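Shared Rooms, Shared Tables: Keeping the Peace With Furniture

A table in a room that everyone uses belongs to everyone until it needs wiping. Then it belongs to you. A few habits keep ours at Skollitz presentable.

1. Wipe a round table from the middle out.
Go in a spiral and finish at the rim, where the forearms rest and the stickiness lives. Use a damp cloth, then a dry one. Veneer dislikes puddles, and it has a long memory.

2. Give the chairs some room.
Mesh chairs with armrests are comfortable and have terrible manners. Shoved in hard, the arms chew the table edge at the same spot every time. Lower them first, or leave the chair a hand's width out.

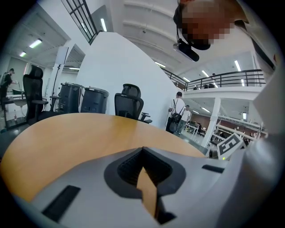

3. Vacuum the mesh.
Soft brush, low suction, both sides of the back. Do this in July, when the windows are open, and prepare to meet last winter. For marks, use 2 drops of dish soap in a bowl of warm water and blot. Scrubbing makes it fuzzy.

4. Keep bottles off the floor.
A bottle by a desk leg will be kicked. The only open question is by whom, and whether the cap was on. Ours now go on a low shelf by the door.

5. Check the casters.
Every 6 months, tip the chair over and pull out the hair with tweezers. It's a disgusting job - and oddly satisfying. Wipe the wheels before you set the chair back on a clean floor.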